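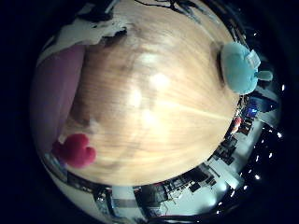
Light blue plush toy on a wooden tabletop.

Stestel Tablet Stand and Charging Dock

Item number: 2127
Made by: Vetden
Sold and shipped by: Ernerura
Page last updated: 03/09/2024

The Stestel is a stand for tablets and larger smartphones that charges the device while it is sitting upright. It suits people who use a tablet in one spot most of the time, such as on a kitchen bench, beside the bed or on a desk next to a computer. The stand works with most tablets that charge through a USB-C port. Older tablets with a different port can still be held in the stand, but you will need to plug in your own cable at the side.

What it does

Put the tablet on the lower ledge with the charging port facing down and slide it along until it meets the plug. The plug tilts a little in each direction, so you don't have to line it up perfectly. A small light on the base turns amber while the tablet is charging and goes off once it is full. The light can be switched off completely with the button at the back, which is worth doing if the stand is going in a bedroom.

The back plate has four positions. The two upright ones are best for video calls and watching programs. The lower two are meant for typing and drawing, and the stand has a rubber base so it stays put when you press on the screen. Very heavy tablets in thick cases may tip in the most upright position — take the case off or drop the plate down by one notch.

The Yu app

Yu is a free app that goes with the stand. You don't need it for charging. With the app installed, the tablet can show a clock, a calendar or your own photos whenever it is docked, and it goes back to normal when you lift it off. The photo display will hold up to 3,000 pictures stored on the tablet itself. It does not use online albums.

The app also has a charge limit. If your tablet lives on the stand all day, set the limit to 80 per cent and the stand will stop there and top up only when it needs to. The limit works while the app is running in the background, so check that your tablet's battery saver hasn't closed it.

Yu asks for permission to see your photos and calendar. You can say no to either one and the rest of the app will still work.

In the box

Stand with fixed USB-C plug
Wall charger, Australian plug
Power cable
Two spare rubber pads for the ledge
Setup card

The tablet is not included.

Colours

Charcoal or white. The white stand comes with a white cable. Stock of the charcoal model ran low in April and is now back to normal.

Using it with a case

Most thin cases are fine. If the case is thick around the charging port, the plug may not go all the way in and the amber light will flicker or stay off. Folding covers should be tucked behind the tablet before docking.

Cleaning

Unplug the stand first. Wipe it with a dry or slightly damp cloth, and use a soft dry brush around the plug. Don't use bench spray or bleach wipes, as they will cloud the finish on the back plate.

Returns and warranty

You can return an unused stand within 30 days for a refund. Please keep the box. Faulty stands are repaired or replaced under the Vetden warranty, which is in addition to your rights under Australian Consumer Law. Send us the item number and a short note on what is going wrong, including the make of your tablet and whether it is in a case.

Related items

Stestel Phone Dock
Stestel replacement wall charger
Vetden screen cloths, pack of two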